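Community Help > Robotics > Student projects

Robot hand drops or jams the part when placing it into an open box (school club)
Asked Mar 26, 2026
Viewed 2187 times
3 answers

Hi all. Student team, club level, we are doing the Inskip challenge, the electrical bench task. Arm reaches into an open gray plastic box, sets an orange cylinder inside, lets go, backs out. Sounds easy. It's not.

Arm is a Borunen, hand is a multi-finger one on a ring flange. Written in Python, we replay waypoints we taught by hand in December. Been fine on the bare table since then. With the box in the way we get two problems:

- on release the cylinder tips over or sticks to one finger and comes back out with the hand
- the box slides a little when the hand touches the inside wall, and then every waypoint after that is off

Right now one of us stands across the table with hands by the lid in case the box moves. Rules say no human contact during the scored run so that has to go. The switch and socket plates come after this step, haven't even started on those.
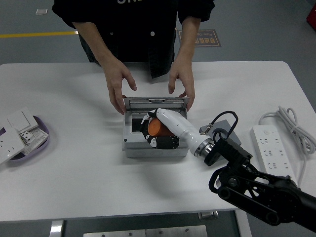 posted by Trorance_bench
Are you opening all the fingers at once? Had the same sticking thing last season. Open the thumb first, wait 300 ms, then the rest. And go down another 5 mm before you release so the part is already resting on the bottom. We were letting go too high and blaming the fingers for weeks.

Asker again: yes all at once. Will try the thumb thing tonight. Didn't know you could command them seperately in our version, the manual we have is for the old hand.

Answer 2 (accepted)

Two different problems, fix the box first.

Box: tape it or clamp it. If Inskip doesn't allow clamps this year (check, the rule sheet changed) then rubber shelf liner under it. Push the box with one finger, if it moves it's not good enough. Also come in from straight above the opening if your arm can reach. Coming in from the side over the front edge means the wrist is low and the knuckles hit the wall long before the fingertips do. Add a waypoint above the box, then straight down, then straight up. No diagonal moves while the hand is inside.

Lid: if it's hinged put it in your collision model. People model the box and forget the lid, then wonder why the arm clips it on the way out.

Cable: give the wrist cable enough slack for the lowest waypoint but tie it back so it can't catch on stuff. We lost a whole run at the Dilholm meet to a snagged cable.

Then re-teach. Don't try to save the December points, they were taught with no box there. Takes an afternoon, less if two people do it.

Answer 3

what firmware? 3858 had a bug with the release command i think. just update it

Comment on answer 3: we're on a newer one, checked. thanks tho

Update from asker: liner plus thumb first, plus the straight down move. 9 out of 10 went in and stayed standing. The bad one was us, somebody leaned on the table. Still clips the lid sometimes on the way out, going to redo the model this weeked. Will open a new question for the socket plates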